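Drasthorpe Robotics Club: what we did with the autumn

Members who have been skipping the meetings (you know who you are, and so does the sign-in sheet) may like to hear that the manipulation project is alive. It has a name, Suvlow, chosen by a vote that went to a second round and pleased only Ubaldo Zanetti, who had proposed it.

The job we set ourselves in the summer was modest. Teach an arm to pick up cups and cloths and put them somewhere sensible. Most of us can manage this at home, when asked. Rory MacBrayne's first plan was to write rules for it, and his rules for cloths reached 886 lines before he met a tea towel he hadn't planned for. He has taken it well and now refers to the whole business as "background research".

So we went over to collecting demonstrations by hand. You hold the gripper, you do the task, you put everything back and you do it again. Then you do it again. By the end of December we had 1,704 recordings, of which 226 were thrown out by Yi-chun Tu, who watches every one and is not swayed by tears. The commonest fault is waving the gripper about while talking to someone. The second commonest is forgetting to press record, though strictly speaking those never reach her. 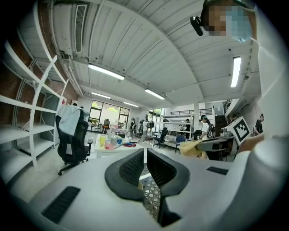
Newsletter no. 4, page 2

Cups are going nicely. Cloths are still cloths. Miroslava Kovalchuk has been trying different ways of pinching them and keeps a notebook on the subject, which she will lend to anyone who promises to read past the first page. The finger pads grip well enough on a fold but are less happy with a corner lying flat, and we would welcome ideas that don't involve glue. Ubaldo, this means you.

Mahmoud Ait Ali is training the first model on the recordings that survived. His early report to the club was one line long and contained the word "promising", later amended to "moving". He'll give a proper talk at the next meeting, starting at 6.30 pm, with biscuits.

We still need people for evening sessions. No experience is wanted, and too much of it seems to make you argue with Yi-chun. Put your name on the list by the door, and please put the cups back on the table when you leave.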